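Rules we keep for the teardown cell
Ingvild Tangen
April 2021
3 min read

1/ I write the working rules for a cell where robot arms take old desktop computers apart. Several people have asked for the list. It's short, and most of it is about what happens before an arm moves.

2/ Our first version ran to 52 rules. People signed it and put it in a drawer. The version we use now fits on one page, and the page hangs by the stop button.

3/ Power first. The cord is off before the machine gets near the platform, and the person who pulled it writes their initials on the job sheet. If there are no initials, the job doesn't start. We don't take anyone's word for it, including mine.

4/ Hands and arms don't share the work area. If you need to reach in, you stop the cell, you reach in, you step back out, and you are the one who restarts it. Leif Haugland wanted an exception for quick nudges. We talked it over and kept the rule as it was.

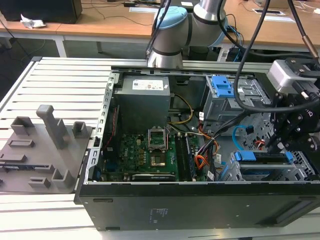
5/ The next rule covers where a job starts and how the case is presented. Every tower goes on its side with the panel already off and the interior facing up. The drive bays are our reference area, and a job sheet has to say which bay the gripper goes to first. "Drives" is not good enough when there's a cage near the top with a blue latch and another bay lower down. Write upper or lower.

6/ Loose wiring is the thing I get the most mail about. Our rule is that a cable crossing the path to a bay gets written down before the run. The operator decides whether to move it by hand with the cell stopped or leave it where it is. The program never decides that.

7/ Cables on the arm count too. Check the slack at full reach in both directions before the first job of the shift. Bendik Eklund added this one in February and it has stayed word for word as he wrote it.

8/ Fixtures stay where the drawing puts them. If you move a fixture, even by a little, you redo the position check and note it on the sheet. A printed fixture with a cracked post goes in the bin. We don't glue them.

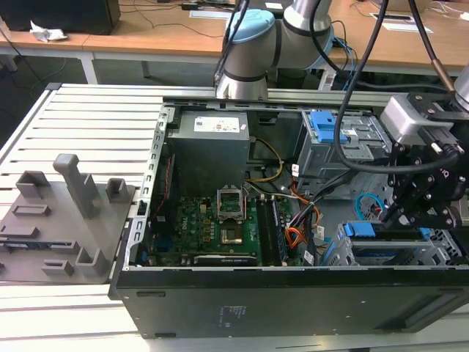 Tower open on the platform, fixture plate to its left, gripper over the lower bay.

9/ Parts left in the fixture at shift change get listed by slot. The next person reads the list back before they sign. It takes a minute and we've stopped arguing over what was there.

10/ Speed. New program, slow speed, 6 clean runs in a row with someone watching. One bad run and the count goes back to zero. I know some shops use a lower number – this is ours.

11/ Near misses get logged the same day, in plain words, with no names. Embla Söderlund reads the log and can change a rule without asking me first. Two of the rules in this thread came from her.

12/ We keep the sheets on paper and scan them into Hudlow at the end of the shift. Any log you can search will do.

13/ I'll post the sheet layout once I've cleaned it up. Questions are fine, but I'm slow to answer.

Comments

Drutoline
Does the count in 10 restart if you only change the gripper speed and leave the path alone?

Ingvild Tangen
Yes. Any change to the program restarts it.

Leonardo Fabbri
We have the same argument over quick nudges every few months. Going to print number 4 and hang it up.

Sulley
How do you handle a case model you haven't seen before?

Ingvild Tangen
It counts as a new program, so slow speed and someone watching.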